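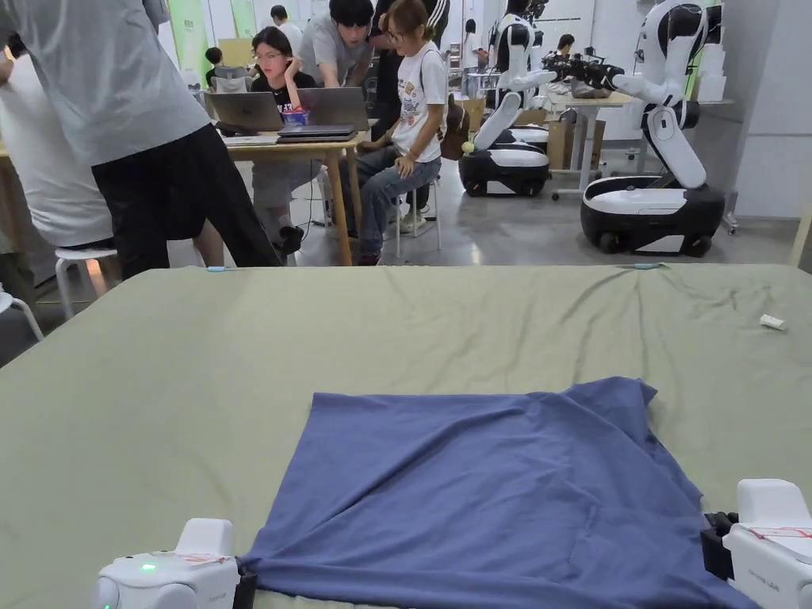
List archive > Household linen > Folding and storage

Subject: Re: Square cloths, the corner that goes under
From: Aranka Szűcs
Date: 2025-12-13

Dear Sándor, dear all,

Thank you for your long letter about the napkins. I answer between your lines, as we usually do on this list, and I hope my English will be clear enough.

Sándor Fekete wrote:
> I have bought 18 square cloths from Rebane for the spring lunch
> in Brunlow and I can not get them to fold the same. When I fold
> in half, one edge is always longer than the other. I iron them
> before, so it is not the ironing. My sister says the cloths are
> not truly square. Is it possible that all of them are wrong?

It is possible, yes. Cloths which are cut from one long piece are often a little longer in one direction, and after the first washing the difference becomes bigger. Please take one cloth and bring one corner over to the opposite corner, so that you have a triangle. If the two short sides do not meet, your sister is right. You can still use them. You only have to decide which side of the cloth is the long one, and always start from the same side. I sew a small stitch of white thread in the hem on that side, and then I don't need to think about it any more.

But before you blame Rebane, look at the corners. The blue cloth in my picture lies on the green sheet with one of its upper corners tucked under in a small fold. It is such a small thing that you easily miss it from your place at the near edge. If you fold the cloth like this, the far edge comes out shorter and you think the cloth is crooked. I had this mistake for years with my pillowcases. Now I pass my flat hand over all the corners first, the far ones before the near ones, and only then I take the edge.

> What do you put on the table? I use the bare table and the cloth
> is moving away when I smooth it.

A sheet, as you can see, a big one in sage green. It does not have to be ironed perfectly, and mine shows faint creases too. They have never left a mark on a napkin. More important is that the sheet does not travel with the cloth. At the back edge of the table there are two small light-blue clips which keep it in place. Any tablecloth clips will do, but please measure the thickness of your table top before you order. I ordered first from Prilliner and they were too narrow for my kitchen table in Iltusby, and I had to send them back and pay the postage myself.

I also recommend that the sheet and the cloths have different colors. Slate blue on green is easy for my eyes. White on white is terrible in the evening, you can't find the edge.

> And the creases in the middle, do you iron them away or not?

If they are shallow, I leave them. Hold the near edge at both sides, pull it gently straight, lay it down and smooth away from you. For linen this is not enough and you need some steam. For cotton of normal weight it is enough for me, but other members will perhaps not agree, and I would like to read what they do.

One more thing, for storing. In May I put away our summer napkins in a box with a tight lid, and in autumn the folds were so sharp that I had to wash everything again. Now I fold only in half and in half again, and I put no more than 18 in one pile. If somebody has a better method for thick cloths, please write.

Sándor, you did not say if yours are cotton or a mixture. Can you look at the label? It changes the answer about the steam.

With kind regards from Iltusby,
Aranka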